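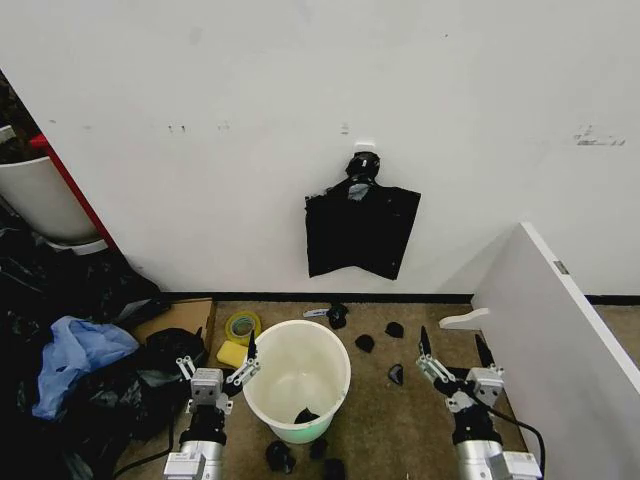 Over the autumn the control software used at Vurska was moved from a fixed-rate position loop to a scheme in which planned motion is sent in short segments. The change was proposed by Sølve Bakke in September and is now the default for all two-arm work. These notes record the reasons for it and the points that remain open.

The earlier planner, Gunorum, produced a complete path for each arm and passed it on without further checks. Such an approach is adequate for rigid parts. It is poorly suited to thin plastic, whose shape changes whenever it is touched and whose outline is seldom the same in two successive views. A path that was sensible when planned could be out of date before the gripper had closed.

Under the new scheme, known internally as Strand, each segment lasts 600 milliseconds. The perception module supplies a fresh estimate before the next segment is released, and the two arms share a single clock. Where the estimates disagree by more than a set margin, both arms hold position until a new one is available.

Black plastic remains difficult. Folds reflect light and are reported as edges, and small scraps on a speckled carpet are easily merged with the background. Hedvig Fjeld has therefore prepared a separate set of 2000 labelled views for this material, and the segmentation model has been retrained on it.

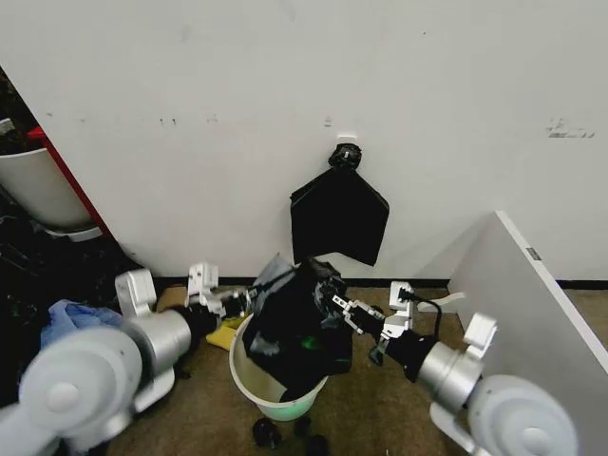

Why do both arms stop when only one of them has an uncertain estimate?

Both grippers may be holding the same sheet. If one continued while the other waited, the plastic would be stretched or pulled free, and the force readings from either side would be of little use.

Two matters are outstanding. The log viewer, Erow, still shows the arms on separate time axes, so that a shared pause appears as two unrelated events – a fault recorded as ticket 3814. The disagreement margin is also set by hand, and a method for deriving it from recorded runs is under review. Until that work is complete, users are asked to leave the margin at its present value and to attach the full log to any report of an unexpected hold.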